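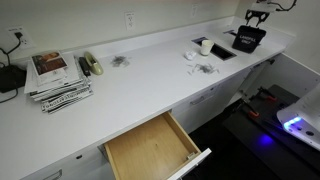 The copy bench at Oltdale, Tuesday, September 20, 2022. Stapler and tape both accounted for!

So I've taken on the bench as my little project, and I'm going to tell you all about it whether you like it or not (sorry in advance, it's a slow week).

First up, the grey bits. Two patches of them, and I couldn't tell you if it's shredded paper or snipped wire. Dustpan before cloth, please, I learned that one at Plolton when I smeared it over the whole counter and had to start again.

The magazines are next. I'm a terrible softie with old magazines and I'll want to read every one, so I'm allowing myself 2 to take home and the rest can go in the paper recycling.

Now, the paper cup and the LANDFILL ONLY sign. I love that sign, it's so stern. The scrunched-up paper can go in the recycling with the magazines, though!

Last job is the black cable by the wall. I've got a packet of velcro ties somewhere in my desk and I've been dying for a reason to open it.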